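Ata da reunião da Comissão de Bolsas e Prémios da Fundação Mabuza
Realizada a 20/10/2022, na sala de leitura da sede, em Larkby
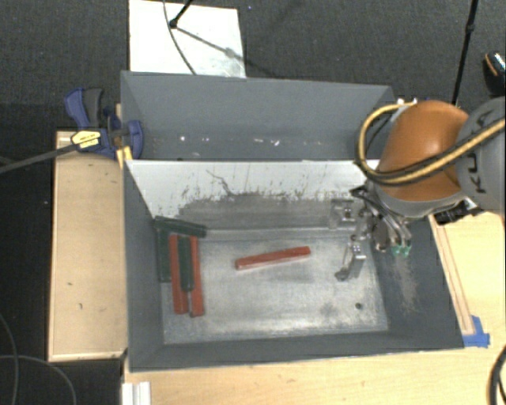 Duas caixas cinzentas, uma atrás da outra.

Presentes: Hannelore Imhof (presidiu), Kagiso Gumede, Lungile Kruger, Kornél Vörös (secretário, que redigiu esta ata).
Ausência justificada: Marietjie Motaung, que enviou por escrito as suas notas sobre as candidaturas e um abraço a todos.

1. Abertura e ata anterior

A Hannelore deu as boas-vindas e agradeceu a todos terem vindo com a chuva que fazia, em especial ao Lungile, que apanhou dois autocarros e ainda assim foi o primeiro a chegar. A ata da reunião de agosto foi lida em voz alta, como é nosso hábito, e aprovada com uma correção pequena: no ponto 4, onde se lia "bolsa de viagem", deve ler-se "bolsa de estágio". O secretário pede desculpa pelo engano e já emendou o exemplar do arquivo.

2. Bolsa de estágio em enfermagem pediátrica

Foi o ponto que mais tempo nos levou, e com gosto, que as candidaturas deste ano são muito boas. Chegaram três dentro do prazo. O Kagiso apresentou cada uma com calma, lendo as cartas de motivação quase por inteiro (houve uma, a da candidata que trabalha de noite no internamento e estuda de manhã, que nos deixou a todos calados por um bocado). As notas da Marietjie foram lidas a seguir e coincidiam no essencial com a opinião da sala, embora ela desse mais peso à prova escrita do que o Lungile, que prefere a entrevista.

Conversou-se bastante sobre se a experiência em enfermaria deve contar tanto como a média do curso. A Hannelore lembrou que o regulamento fala em "mérito académico e dedicação ao doente", por esta ordem, mas que nunca se entendeu a ordem como uma hierarquia. O Kagiso concordou e sugeriu que na próxima revisão do regulamento a frase fique mais clara, para poupar trabalho a quem vier depois de nós.

Ficou decidido chamar as três pessoas a entrevista, com o Lungile e a Marietjie como entrevistadores, caso ela aceite. O estágio terá lugar no hospital de Prurkurcombe, que confirmou por carta a vaga, o alojamento na residência e as refeições. A fundação paga a viagem de ida e volta e um apoio de 300 euros para livros e fardamento.

3. Concurso de trabalhos de jovens clínicos

O Lungile deu conta dos preparativos do concurso, que este ano terá secções de neurologia e de reabilitação. Alguns internos escreveram a perguntar se podem concorrer com trabalhos já apresentados noutras jornadas. Depois de alguma troca de ideias, entendeu-se que sim, desde que o trabalho não tenha sido premiado e que isso venha declarado na folha de rosto. O Kornél ficou de redigir a resposta e de a enviar a todos os que perguntaram, com um agradecimento pelo interesse.

O livro de resumos será impresso na tipografia Goltix, nossa conhecida de outros anos, com uma tiragem de 200 exemplares. A Hannelore pediu que desta vez se revejam os nomes dos autores com muito cuidado antes de mandar imprimir, e que cada autor receba a prova da sua página. Falou-se também da capa. O Kagiso gostava de voltar ao verde antigo e a Hannelore prefere o azul, e o assunto ficou para quando houver provas de cor na mesa.

4. Cerimónia de entrega

A cerimónia será no salão nobre da escola de enfermagem de Larkby, que o cede sem encargos, gentileza que a comissão muito agradece e que fica aqui registada. O Kagiso trata das cadeiras e do som. Quanto ao programa, a Hannelore abre com umas palavras breves (ela própria insistiu no "breves"), seguem-se as apresentações dos premiados e depois o lanche. O Lungile propôs convidar a bolseira do ano passado a contar como lhe correu o estágio, ideia que todos acharam muito bonita e que foi aprovada por unanimidade.

5. Outros assuntos

O Kornél informou que o formulário de candidatura continua a dar erro quando se anexa o certificado de notas. Enquanto não se resolve, aceitam-se os certificados por correio ou entregues em mão na secretaria.

A Marietjie, nas suas notas, pedia que se escrevesse uma carta de agradecimento aos médicos que avaliaram os trabalhos na edição passada. A carta já devia ter seguido e a Hannelore assina-a esta semana.

Sem mais assuntos, a presidente encerrou a reunião. A data da próxima será combinada por correio eletrónico, assim que houver resultado das entrevistas.

O secretário,
Kornél Vörös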